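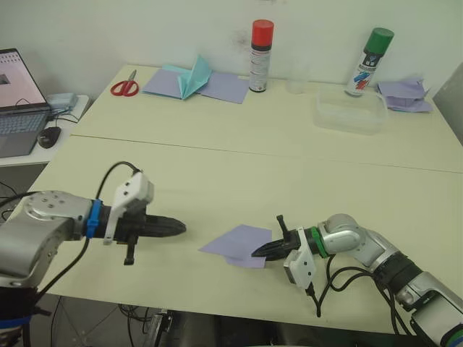 Kotham Two-Arm Teaching Kit: Review

Posted June 23, 2022 by Yareli Serrano

I teach an evening class where people learn to show a robot a job by driving it by remote control, and I have had the Kotham kit on my own tables for long enough to have opinions. My test task is paper folding. It costs almost nothing, it needs both arms, and it shows up every weakness in a controller.

What you get

Two arms, two hand controllers, a power box, and recording software called Skiltalura that runs on a laptop. The grippers are long, black and tapered, with ribs along the length. You supply your own table. I use two sections pushed together, which gives me a near area for the work and a far area for scissors, spare paper and a finished sample to look at while driving. I would plan on at least that much room. The arms come in from the two front corners and they need the space between them.

I put a colored ring or band at each wrist, blue on the left arm and green on the right. When a student is told "green, hold still" they don't have to think about which hand that is. I'd do this with any two-arm setup.

Setup

It took me one afternoon, and most of that was cables. The manual is 31 pages and the part on routing cables is half of one page. Leave slack behind the wrist. If the cable is too tight, the arm pulls against it on the last bit of a turn and you feel it as a lag in the controller.

Driving it

The controllers are light and follow your hands well at medium speed. Slow moves are harder. There is a small dead zone around center, so when you try to ease a gripper down onto a sheet, nothing happens and then it moves a bit too far. Students press too hard for their first few sessions and the paper ends up in a pile at the end of the table. Lavender paper, in my case, bought in bulk.

Holding a sheet down with one tip while the other arm brings a flap over is the move I use to judge people. The kit can do it. The narrow tips are good for pressing on one spot, less good for running along a crease – for that I tell students to make several short presses.

Recording

Skiltalura saves each try as a separate take, and you can mark a take good or bad with one key. My folder is at 834 takes and it still opens quickly. What I don't like is that you can't trim the start. If a student sits there for 20 seconds deciding what to do, those seconds stay in.

Compared with the Shibata

I used a Shibata set before this. It lets you take hold of the arm and move it by hand, and beginners pick that up faster. With two arms it is tiring, and your own hands get in the way of the work. For one-arm jobs I would still choose it.

Support

I bought mine from Nivow. One controller arrived with a sticky trigger and they sent a new one in 2 days.

Verdict

Good for teaching, fair for fine work. The software needs a trim tool and the dead zone should be adjustable. I'm keeping it for the December class and have ordered a second pair of controllers.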